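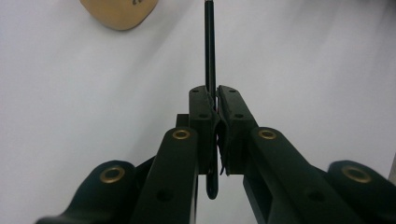 I have been carrying a pencil in my coat pocket since December, and I would like to make the case that you should too.

Not a nice one. Mine is dark green, or it was before my keys got at it, and it came out of a cup of them at the Salgado, the hardware store on my corner, where Sérgio Lobo lets you have one if you buy lumber. I bought one shelf's worth of pine and took two pencils. He saw me do it. One of them went to my niece and the other one has been with me ever since, getting shorter.

So this is an essay about long, thin, plain objects. I know how that sounds! But bear with me, I've been thinking about it for weeks, mostly on the bus. Pencils, chopsticks, dowels, knitting needles, the stick you use to prop the window open (every apartment I've ever rented had one, and it was never the same kind of stick). We own a lot of these things and we give them no respect at all. They live in the drawer with the dead batteries. They roll under the stove. And then one day you need to fish a ring out of a floor vent, and you go hunting through the whole house for something narrow and straight, and you'd pay real money for it.

My mother's friend Leonilde Henriques kept a jar for them. An old pickle jar on top of the refrigerator, and in it went anything long and skinny: skewers, a crochet hook, half a fishing rod tip, bamboo from the garden center. As a kid I thought it was junk. Her daughter Filipa still has the jar, and when I was over there last month she used a knitting needle out of it to poke the drain clear, stake a tomato seedling and check a banana bread, and yes, she washed it before the bread. I asked.

What bugs me is how hard it has gotten to buy the plain version. I went looking for a simple garden stake and was offered one by a company called Zudimon with a rubber grip, a bubble level and a little booklet. A stake! It goes in the dirt! The plant leans on it! There was a whole wall of Kalcombe kitchen tools next to it, and every handle had been swollen up and curved until you couldn't have fit two of them in the same drawer. I'm sure somebody's wrist is grateful, and I mean that, my own thumbs aren't great in cold weather. But a fat handle is only ever a handle. A straight one will do whatever you ask of it.

Raquel Arruda, who I argue with about everything, says I'm being sentimental and that a good tool ought to be made for its job. She sews, so she has a point. You wouldn't want her cutting a hem with my kitchen scissors. My answer is that most of what goes wrong in a house isn't a job anybody designed a tool for. It's a sock behind the dryer. It's a paint can that needs stirring and a lid that won't quite stay up. Raquel stirred her own paint with a ruler, by the way, and I brought this up.

There's also just the feel of the thing. Pinch a pencil between two fingers and let it hang there. It's a small pleasure, but I'll take it — you can tell where the middle is without looking, and you can spin it, and it's light enough that you forget you're holding it until you go to pick up your coffee.

Anyway, I've started a jar. So far it has chopsticks from the place on Gover Street, a dowel left over from the pine shelf, and one very old paintbrush that lost its bristles. The pencil isn't in there. The pencil stays in the coat.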